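Preguntas frecuentes -- Lavandería compartida del edificio Hodberg

Última actualización: Jun 2, 2018
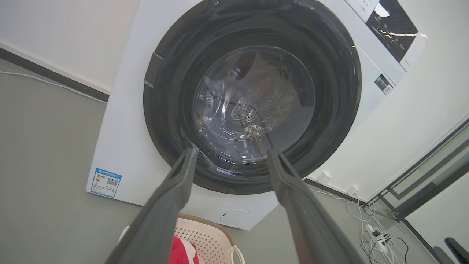 Lavadora de carga frontal con puerta de cristal.

Esta página recoge las dudas que más llegan a la administración sobre el uso del cuarto de lavado. Si su pregunta no aparece, escriba a Sadia Sial, administración del edificio, o deje una nota en el buzón de la planta baja.

¿Quién puede usar la lavandería?
Todos los residentes con contrato en vigor, incluidos los inquilinos de los estudios de la calle Toledo. Las visitas pueden lavar si las acompaña un residente. No se admite ropa de negocios, aunque el negocio sea de un vecino.

¿Cuál es el horario?
De 8:00 a 22:00 todos los días. El último lavado debe empezar antes de las 20:30. A las 22:00 se corta la corriente del cuarto y la puerta de una máquina a medio ciclo queda bloqueada hasta la mañana siguiente.

¿Cómo se reserva un turno?
En la hoja que hay junto al ascensor. Cada turno dura 2 horas y cada vivienda puede apuntarse a dos por semana. Los turnos que quedan libres ese mismo día los puede usar cualquiera sin contar para el límite.

Reservé y la máquina está ocupada. ¿Qué hago?
Espere quince minutos. Si el ciclo ha terminado y no aparece el dueño de la ropa, puede sacarla y dejarla en una de las cestas del estante. No la ponga en la secadora: hay prendas que encogen.

¿Cómo se paga?
Con la tarjeta Wadavbridge que se entrega al firmar el contrato. Se recarga en la oficina, en efectivo o con tarjeta bancaria. El saldo no caduca y se devuelve al dejar la vivienda. Una tarjeta perdida se sustituye, pero el saldo solo se recupera si estaba registrada a su nombre.

¿Qué detergente puedo usar?
Líquido o en polvo, en dosis para carga frontal. Muchos vecinos echan demasiado, y la espuma deja residuos en la ropa y alarga el aclarado. El agua de la zona es blanda y para una carga normal basta con la dosis más baja del envase. Las cápsulas van directamente en el tambor, al fondo, antes de meter la ropa.

¿Se puede usar lejía?
Sí, en el cajetín y con moderación. Después haga un aclarado corto con la máquina vacía para no estropear la ropa del siguiente. Los tintes están prohibidos en todos los casos.

¿Cuánta ropa cabe?
Llene el tambor sin apretar y deje libre un palmo por arriba. Los edredones de matrimonio no se lavan bien en estas máquinas -- llévelos a una lavandería con equipos grandes.

La puerta no se abre al terminar. ¿Está averiada?
Casi nunca. El cierre tarda un par de minutos en soltarse. Si pasado ese tiempo sigue bloqueada, ponga un programa de centrifugado; suele quedar agua dentro. No tire del cierre. La última reparación por una puerta forzada costó 255 euros y se cargó a la vivienda responsable.

La ropa sale con mal olor. ¿Por qué?
Por lo general se debe a la humedad en la goma de la puerta o a lavar siempre en frío. Seque la goma con un paño al acabar y deje la puerta entreabierta. La empresa de mantenimiento, Sustside, hace una limpieza a 90 grados cada mes.

¿Quién limpia el filtro de la secadora?
Cada usuario, después de cada uso. La pelusa va a la basura, no al desagüe.

Me ha desaparecido una prenda. ¿Responde el edificio?
No. Mire primero en la caja de objetos encontrados, que se vacía en noviembre y se dona. En la última entrega había unas 300 prendas, en su mayoría calcetines y ropa de niño.

¿Puedo instalar una lavadora en mi vivienda?
Con autorización por escrito. Hace falta una toma de agua con llave de paso, un desagüe propio y un seguro que cubra daños a terceros. Las máquinas no pueden centrifugar a más de 1,000 revoluciones por minuto, por la vibración en los pisos antiguos.

¿Cómo aviso de una avería?
Anote en la hoja el número de la máquina, el programa y el código que muestre, si lo hay. Si pierde agua, cierre la llave de paso situada a la izquierda de la entrada y llame a la oficina. Las averías sin fuga se atienden en días laborables.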